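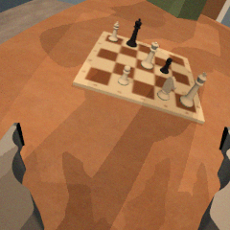 Wednesday, short one. Moved the grasp planner off the old Negi branch and onto Vallanura, finally. Mostly painless. Config loader still hates me.

Main thing was the piece poses. Planner was using the board frame for everything and the board sits rotated on the table, so every approach came out skewed. One missing transform, two evenings. Ugh. Five by five board for now, less clutter and resets are quick.

Ran 2,004 sim episodes overnight on the new build, 24 planner timeouts. Old one gave me around 90. Havent looked at which pieces yet, my guess is the knight, that shape is annoying to find a grasp on when the king is right next to it.

Also bumped the control loop to 40 Hz and the jitter in the logs went away. No idea why, will take it.

Next: perception. Still feeding it ground truth poses wich is cheating. Itari detector goes in after that, then logging to Zinley.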